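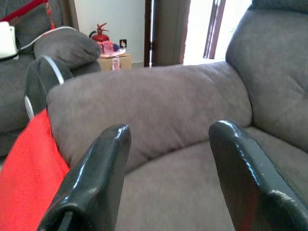
10/09/2025

Up at 5 again, no reason. Coffee, toast, back door open for the cat who then would not go out. Frost on the squash leaves so that's the end of those. Should have picked Sunday.

Drove to Bristville for the bus meeting. They want to cut the Mulham run to 3 trips a day and stop the Saturday one altogether. Hall was packed and hot, the man from the county read off his paper for ages and never looked up. Solange Bouchard got up and asked how her mother is supposed to get to dialysis and he said he'd "take that away with him." Take it where? I had things to say and then didn't say them, as usual. Wrote them on the back of the agenda instead. Signed the petition, number 111 on the list.

Murray Lapointe gave me a bag of pears in the parking lot. Hard as rocks. Says leave them in a drawer till next week. He's driving to Vimmont on the 14th if I want a ride, told him maybe. Forgot to ask about the ladder, he's had it since August.

Stopped for gas and milk. Forgot stamps. Called Cloutier's about the furnace, left a mesage, no call back. Called again at 4, same thing. House is 61 in the kitchen and I'm wearing the green sweater over the other sweater.

Soup for supper, the last of the leek. Too much pepper. Read one chapter in the recliner and fell asleep with my glasses on, woke up at 9 with a stiff neck. Neck still bad.

Tomorrow: stamps, Cloutier's AGAIN, bring in the hose, write to the county while I'm still mad enough to do it proprly. Ladder.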